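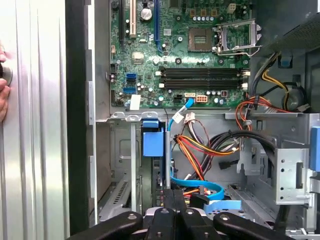

Figure 3. Open desktop computer case, with an empty processor socket and two empty memory slots.

4.2 What regulars noticed

The most exciting result of the whole study came from the tea rooms at Nekbridge. We had expected people to talk mainly about the coffee, and they did, but what they returned to again and again was sound: the grinder, the clatter of saucers, the door. Of the 233 customers who filled in a card, 87 mentioned noise before they mentioned taste, and most of those liked it! One regular wrote that a quiet café felt "like waiting for the dentist", a line we have quoted to each other ever since.

Nindell gave us a very different picture. The café there has carpet in the back room and no music, and customers stayed longer over a single pot. Staff were first worried that slow tables would hurt takings, yet the till records for April show a higher spend on cake in the back room than at the window (see Table 2). We would love to see this tested in a larger town.

Keane was the smallest site, with 35 seats squeezed into a former chemist's shop, and here the cards were full of remarks on the counter. People enjoyed standing near it while their drink was made, even when a table was free. Several asked the barista about beans while they waited, and a few of them left with a bag.

Wemirthorpe joined late, so its cards are treated separately in section 4.4. Taken together the four sites gave us over 1,000 written comments, far more than we had dared hope for when the last box was collected on 31/01/2020. Coding them by hand was slow work but a real pleasure, and the full list of codes is given in Appendix B. Comments on price were left out of the counts in this section.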